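메이플 시럽 필터프레스 **Heltdale 800** 재입고. 2022년 2월 11일부터 발송합니다. 3월 수액철 전에 받으실 분은 서둘러 주세요, 작년에도 중간에 끊겼어요.

졸인 시럽에서 당사(슈가샌드) 걸러내는 장비. 단풍 시럽, 고로쇠 농축액 둘 다 됨. 자작나무는 점도 때문에 시간 더 걸림니다.

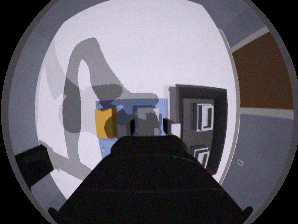

여과지는 Clinex 규격지 사용. 다른 회사 것도 들어가긴 하는데 가장자리로 새는 경우 있음. 규조토는 별도 구매.

## 사양

- 모델: Heltdale 800 / 900 (900은 판이 더 큼)
- 품번: 1677
- 펌프: 수동. 전동은 900만 선택 가능
- 기본 구성: 본체, 받침, 여과지 2묶음
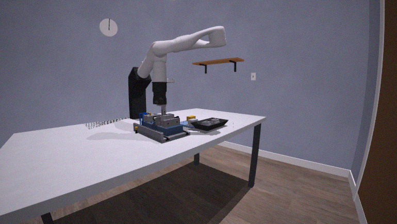 *긴 흰색 테이블 뒤쪽의 흰색 로봇 팔과 검은색 그리퍼*

## 쓰는 순서

1. 판 사이에 여과지 끼우고 조임. 손으로 꽉.
2. 뜨거운 시럽에 규조토 풀어서 먼저 한 번 돌림
3. 맑게 나오면 본 작업. 압력 확 오르면 멈추고 여과지 교체
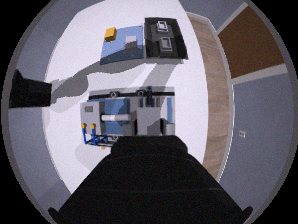
4. 끝나면 뜨거운 물로만 세척. 세제 쓰지 마세요, 다음 시럽에 맛 남습니다

## 배송·교환

Mudville 창고 출고. 산간 지역은 하루이틀 더 걸려요. 여과지는 개봉하면 교환 불가, 본체는 시럽 한 번이라도 돌렸으면 반품 안 됨니다.

구형 Campbell 프레스 쓰시던 분은 받침 그대로 쓰셔도 됩니다. 볼트 간격 같음.
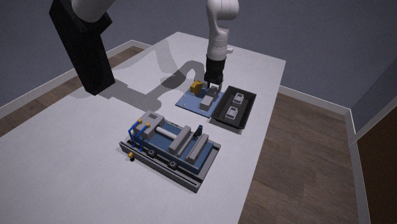 단 Campbell 손잡이는 호환 안 되니 주문할 때 헷갈리지 마시고요. 부속만 따로 필요하면 문의란에 품번 적어 주세요. 전화는 수액철에 잘 못 받습니다. 문의글이 빨라요.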